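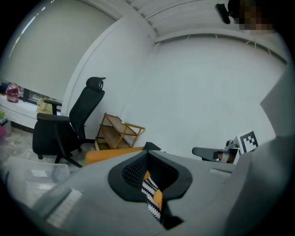
# Why Does a Chair Need a Cushion?

A chair already has a seat. You could sit on it right now. So why do grown-ups keep buying extra soft things to put on top of it, and then more soft things to put on top of those?

To find out, we need to start with a part of you that doesn't get much respect: your bottom.

## The two bones you sit on

Put your hands under you, palms up, and sit on them. (Do this at home, or in class if you don't mind being looked at.) Feel two hard lumps? Those are your sitting bones. When you sit on something hard, like a rock or a school bench, most of your weight goes down through those two little spots. They are not happy about it. After a while they send a message to your brain, and the message is "Move."

A cushion squashes. When it squashes, it wraps around you a bit, and more of you touches the seat. Your weight is the same as before, but now it's shared out over a bigger area. Scientists call this spreading the pressure. Your sitting bones call it lunch break.

## What's inside

Cut a cushion open and you will get in trouble, so I'll tell you instead. Most are filled with one of these:

- **Foam.** Full of tiny air pockets. Push it down and the air gets squeezed out. Let go and the air comes back in.
- **Fluff.** Usually thin plastic fibers, crinkled so they don't lie flat. It goes lumpy when it gets old.
- **Feathers.** Very soft. Now and then one pokes you, as if the goose had left a note.
- **Beads.** These go in beanbags. They are small and light, and they slide past each other, so a beanbag turns into the shape of whoever sat in it last.

My friend Tamara Polishchuk once opened a beanbag to see how many beads it had. She got to 498, sneezed, and had to start again. Please learn from Tamara.

## Why do zigzags look so wide awake?

Some covers are plain. Some have black-and-white zigzags, and those are hard to ignore. Your eyes are very good at finding edges, the places where dark meets light. A zigzag is nothing but edges, all the way along, and they keep changing direction. Your eyes have plenty to do even when you are just looking for somewhere to put your sandwich.

Now drop something orange on top. Black and white have no bright color in them at all, so the orange has no competition and gets all the attention. It helps if it is also shaped like a flower.
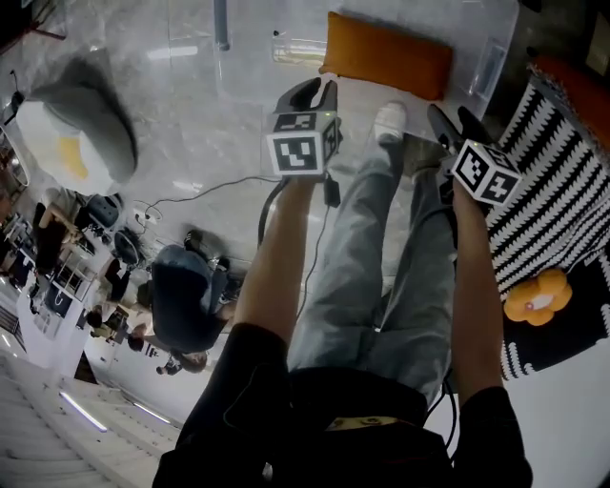 ## Why people end up on the floor anyway

You can fill a room with seats and somebody will still sit on the floor. The floor has some good points. You can stretch your legs straight out. You can spread your things all around you, and you can't fall off it.

Tile floors do have one problem. They often feel cold, even when they are the same temperature as the rest of the room. That's because tile pulls heat out of you quickly. A cushion is mostly trapped air, and air is slow at carrying heat away. So a cushion on the floor does two jobs at once, and it doesn't ask for a raise.

## Test it yourself

You need a hard floor, a cushion, a clock and a patient bottom.

1. Sit on the bare floor. Start the clock.
2. Stop the clock when you first want to wiggle. Write down the time.
3. Walk around for 4 minutes.
4. Sit on the cushion and do the same again.
5. Try it with the cushion folded in half.

When Oleksandra Semeniuk tried this, she lasted 18 minutes on the bare floor and 86 on the cushion. She had a comic book for the second part. Can you see what's unfair about that test? How would you fix it?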